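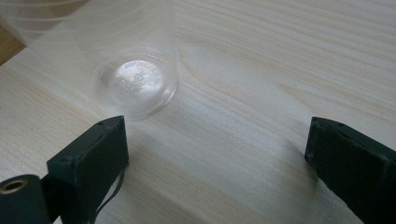 Packaging and Materials, week 2: why we throw things away

Right, last week I rambled about glass, so today it's short-lived packaging versus the stuff people hang on to. Read chapter 8 before Thursday if you can (it's only 16 pages, and the bit on deposits is lovely!).

My pet theory is that we keep a container when it has a lid and a second job. A biscuit tin ends up full of buttons. When I asked last year's group, 66 of them had one at home — I was thrilled.
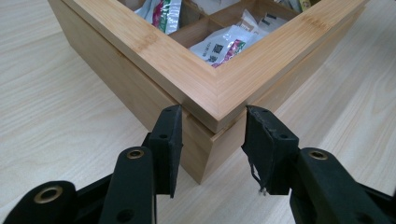
Bamboo box with a mitred lid frame.

For the seminar, bring one container you've kept for years and be ready to say what it held first. Mareike Petersen is taking the Dimgate group, I've got Cornmont. And do look up how your own council sorts plastics, the rules vary more than you'd think.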